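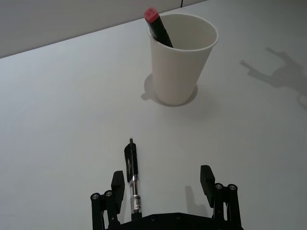
A red-capped marker in a paper cup.

I finished the first month of my handwriting plan on 11 Oct 2019. The plan was one page of longhand every day for 30 days, no typing it up afterward. I missed two days, both while I was visiting my sister in Rellthorpe, and made them up the same week.

My writing had gotten bad. I could not read my own grocery list, and a birthday card I mailed came back because the post office read the house number 1126 as 1726. So I bought a ruled Palomino notebook and started copying recipes, then letters, then whatever was on my mind.

The first week my hand cramped after half a page. Slowing down helped more than changing pens did. I also quit joining my r to the next letter, which was the source of most of the mess. The lowercase g is still ugly.

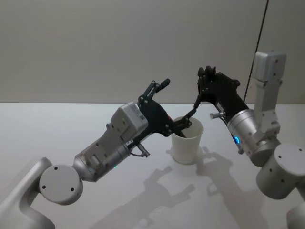

Nayeli Valderrama wrote back that I should stop copying recipes altogether, as short lines never give the hand time to settle, and that she got her own writing back by copying one long paragraph over and over until it looked even.

I tried her way last night with a paragraph from an old letter. The fourth copy was better than the first. The g was the same. I have half the notebook left and will keep going through the end of October.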